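Gripper comparison, first round

The bench comparison of the Flivari and Segers finger sets is through its first round. Both were run on the two-arm cell with the same task: pick a small white cube, move it to a basket, release, return. Maeve Duggan wrote the motion script and Celeste Pacheco kept the log. The wire mesh basket was harder than the plastic ones, as a fingertip can catch on the rim during release.

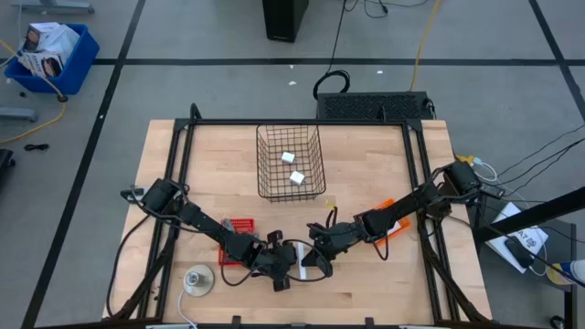
Each set got 323 attempts at the same joint speed. The Segers fingers dropped the cube 10 times, the Flivari fingers 53 times. Most of the Flivari drops came on the handover between arms, where a small error in wrist angle leaves one finger touching an edge of the cube instead of a face. Closing force was left at the Bakero controller's default for both sets — tuning it per finger would have made the numbers hard to compare. 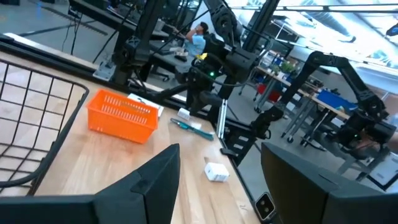 Wrist camera calibration took more than 122 minutes per arm, most of it spent on exposure. The Pullis mount holds its angle well but has to come off before the fingers can be changed, so every swap means a new calibration. Celeste is drawing a split bracket that leaves the camera in place. Round two adds flat parts and a lower closing force, with results due in July.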